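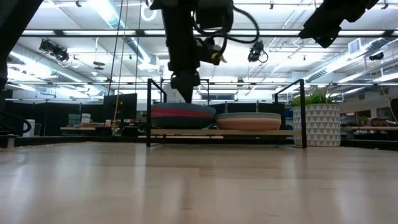
# 机器人怎么拿盘子?

你每天吃饭以后,可能会帮家里人收盘子。你伸出手,捏住盘子的边,把它拿起来,然后放到别的盘子上面。这件事情你做得很快,做的时候还可以跟别人说话。

对机器人来说,收盘子是一件很难的事情。在这篇文章里,我想给你们讲一讲,人们怎么给机器人选一只合适的“手”。

## 手和胳膊

机器人的胳膊叫做**机械臂**。它由一节一节的硬零件连起来,两节中间有关节,跟你的肩膀、胳膊肘和手腕有一点像。每个会动的关节都需要电动机来转动。

机械臂的最前面有一个会开、会合的东西,它叫做**夹爪**。我们可以把它当作机器人的手。可是这只手比你的手简单得多。你有五个手指,很多夹爪只有两个。你的皮肤能感觉到盘子是滑的还是粗的,很多夹爪没有这种感觉。

所以夹爪的形状非常重要。如果形状不合适,机器人再聪明也拿不好。

## 为什么用盘子来试?

盘子看起来很普通,但是它有三个麻烦的地方。

**第一,盘子很扁。** 盘子平放在桌子上的时候,它的边离桌子很近。夹爪的手指要伸到盘子边的下面,那里只有一条窄窄的缝。手指太厚,就伸不进去。

**第二,盘子是圆的。** 你用两个平平的手指去夹一条弯的边,碰到的地方很小。碰到的地方小,盘子就容易转动。

**第三,盘子的重量在中间。** 机器人只夹住一边的时候,另外一边会想往下掉。你可以自己试试:用两个手指捏住一本大书的一个角,把它平平地举起来。你的手指是不是很快就累了?夹爪也要对付同样的力。

## 两种夹爪比一比

这次比较是在 Dela Peña 工作室做的。参加比赛的“选手”有两个:

| | Skodon 夹爪 | Nerent 夹爪 |
|---|---|---|
| 手指的样子 | 尖、细 | 宽、平 |
| 容易做的事 | 伸进窄的缝里 | 把东西压紧 |
| 不容易做的事 | 拿重的东西 | 从桌面上拿扁的东西 |

比较的时候,规则一定要公平。盘子必须是一样的盘子,开始的位置也必须一样。机械臂的速度不可以改变。控制机械臂的电脑盒子叫做 Skuven 控制器,两个夹爪都用同一个控制器。这样,如果结果不一样,我们就知道原因在夹爪上。

科学家做实验的时候也这样想:一次只改变一样东西。

每个夹爪要拿七个盘子,每个盘子拿两次,一共是 14 次。怎么样才算成功呢?盘子要离开桌子,在空中停 7 秒钟,然后回到木架子上。如果盘子碰到旁边的东西,这一次就不算。

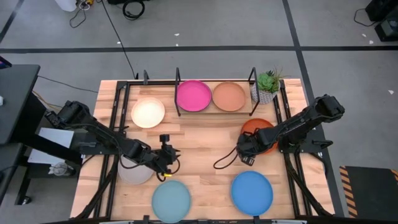

*七个颜色不同的盘子,有的在木板架子上,有的直接放在桌子上。*

## 盘子放在哪里也很重要

请想一想:一个盘子在低架子的边上,一个盘子在桌子中间,哪一个更好拿?

答案是架子边上的盘子。如果盘子的边伸出架子一点点,下面就有空的地方,手指可以从下面进去。桌子上的盘子下面没有这样的空地方。你在家里也一定做过这件事:把一枚硬币推到桌子的边上,再用手指捏起来。

还有一种情况,就是盘子摞在一起。“摞”的意思是一个放在另外一个上面。这时候夹爪只应该拿最上面的那一个。手指如果伸得太深,就会一次夹住两个盘子。如果伸得太浅,就会滑下来。深和浅的差别有时候只有几毫米。

## 颜色有没有关系?

夹爪没有眼睛,所以颜色对它没有关系。可是机器人常常用摄像头来找盘子,颜色对摄像头有关系。

一个亮蓝色的盘子在浅色的木桌上非常清楚,摄像头很容易找到它的边。奶油色的盘子就难一些,它的颜色跟木头差不多。光也会带来麻烦。灯照在光滑的桌面上会出现白色的亮条,电脑可能以为那是一个东西的边。

有的摄像头装在夹爪的上面,跟着手一起走,能看见手指前面的小地方。有的摄像头固定在桌子旁边,能看见整张桌子。很多人喜欢两种都用。手挡住盘子的时候,旁边的摄像头也许还看得见。

## 结果怎么样?

Skodon 夹爪的尖手指在桌面上做得更好。它能慢慢地伸到盘子边的下面,只有最重的盘子让它很为难。那个盘子重 426 克。它被夹起来以后一点一点地往下歪,两次都没有等到时间结束。

Nerent 夹爪正好相反。重的盘子它拿得很稳,可是直接放在桌子上的扁盘子常常被它推走。它一共失败了 6 次,大部分都是这个原因。

那么,哪一个夹爪更好呢?要看你让它做什么工作。如果盘子都平放在桌子上,我会选 Skodon。如果盘子很重,而且都在架子边上,我会选 Nerent。也有人想给尖手指贴上一层软橡胶,让它不那么滑。这个办法还没有试过。

## 两只胳膊一起工作

一张桌子上可以有两只机械臂,一只在左边,一只在右边。左边的胳膊拿离它近的盘子,右边的也一样,这样两只都不用伸得很远。

但是它们要小心,不可以撞在一起。控制器要一直知道每一只胳膊在什么地方。如果两只都想去桌子中间,有一只必须先等。这跟你和同学一起走过一个窄门很像。

## 你来做一个夹爪

你需要:

- 两根冰棍棒
- 一根橡皮筋
- 一小块折好的纸板
- 一个轻的塑料盘子

做法:

1. 把纸板夹在两根冰棍棒中间,离一头两厘米。
2. 用橡皮筋把冰棍棒和纸板绑在一起。
3. 捏另外一头,看看“手指”能不能合上。
4. 用它去夹塑料盘子的边,先夹桌子边上的,再夹桌子中间的。
5. 每个地方试十次,把成功的次数写在纸上。

然后你可以改变一样东西,比如在冰棍棒的头上贴一点海绵,再试十次。请不要用玻璃盘子或者瓷盘子,它们掉下来会碎。

## 几个新词

- **机械臂**:机器人的胳膊。
- **夹爪**:机器人用来拿东西的手。
- **关节**:两节零件中间可以转动的地方。
- **控制器**:告诉机械臂怎么动的电脑。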